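Speaker notes: Running a mid-season handover at an esports team
Marisol Zamora, operations, Valente
Nov 29, 2022

Slide 1. Scope
Introduce myself. State that the talk covers the handover at Valente in July, when Issa Qudah left as general manager and Hanneke Postma took over. Player transfers are out of scope. Questions at the end.

Slide 2. Starting position
Two rosters, one academy squad, one analyst shared between them. 55 open items on the handover list. Over 20 had no deadline. Pause here so the room can read the table.

Slide 3. Contracts
Player contracts name the general manager as notice contact. If the contact leaves, notices can go to a dead mailbox. We moved all of them to a role address. Beatrice Kombo did the legal review. Allow 40 days for countersignature.

Slide 4. Tournament accounts
League registration, server booking and payout forms were under personal logins. Transfer order: payouts first, registration second, servers last. Do not transfer during a roster lock.

Slide 5. Sponsors
Sollel and Vadine both had approval rights over jersey changes. Tell sponsors before the public post goes out. Skip the Vadine timeline if running late.

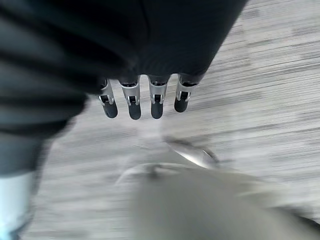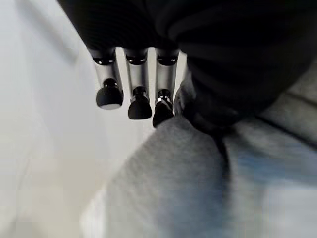 Floor stand with round black base, next two 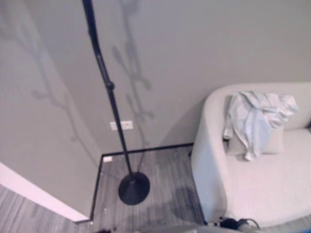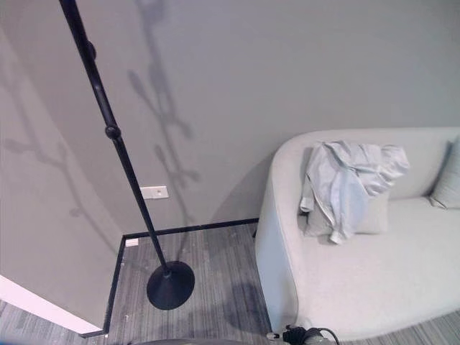
Slide 6. Scrim schedule
Practice blocks stayed fixed for the first 20 days. Coaches kept draft authority. Marloes Goossens sent one daily note to the new GM covering attendance, opponents and server faults. Format of the note is on the handout.

Slide 7. What we would change
Start the account audit at contract signing. Keep the outgoing GM on paid call until the next roster lock ends. Write down who can approve a stand-in after 10 p.m.; we lost a qualifier slot over this.

Slide 8. Questions
Likely one: buyout terms. Cannot discuss. Refer to Beatrice. Handout copies are by the door.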